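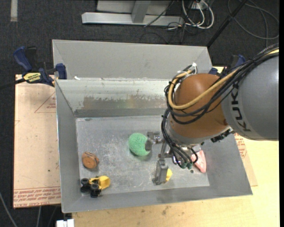
Figure 1. The KUKA with the long-finger gripper over the test bin, green ball on the floor of the bin.

Comparing two grippers for bin picking
Project report, Hafþór Toft

So my project was to find out which of our two grippers is better at getting random stuff out of a metal bin. I went in pretty sure I knew the answer (the suction one, obviously) and I had to eat my words by the second afternoon.

The two I compared are the Palla, which is a suction cup on a short stem, and the Vuorinen, which has metal fingers on linkages. Both went on the same KUKA arm and both ran off the Nollano controller, so the only thing I changed between rounds was the tool and the approach height. I clamped the bin to the table because in my first tries it kept creeping sideways and all my positions were off. Learn from me, clamp it first!

The objects were a mix on purpose. I had a spongy green ball, a toy vehicle in black and yellow, a short rounded piece of wood, a pink wedge and some smaller bits. I ran 24 rounds per gripper and got 1,232 grasp attempts logged altogether, which took most of January and a lot of vending machine dinners.

What happened

The Palla was great on the flat side of the wedge and basically hopeless on the ball. The surface is so rough that the cup never sealed, it just kind of kissed it and came up with nothing. I tried a softer cup and that helped for maybe a few picks.

The Vuorinen loved the ball. It also did fine with the wood as long as it came in across the short side. Where it struggled was anything lying up against a wall, since the fingers need room to open and the sloped sides of the bin push them off line. I had 21 protective stops and nearly all of them were a finger touching the wall. The toy vehicle was a coin flip with both, it depends so much on how it lands.

Hoses were the other headache. With the finger gripper there are loops of tubing hanging down by the wrist, and if the arm rotated too far they dragged over the objects and moved my target. I rerouted them 4 times and I'm still not happy with it.

For the scoring I used the Flodora logging script from last year's group. It counts a drop over the bin as a fail but a drop outside it as a success, so I had to go back and fix those by hand. Whoever takes this over should patch that before running anything.

If I had another month I'd try shorter fingers on the Vuorinen and leave everything else alone.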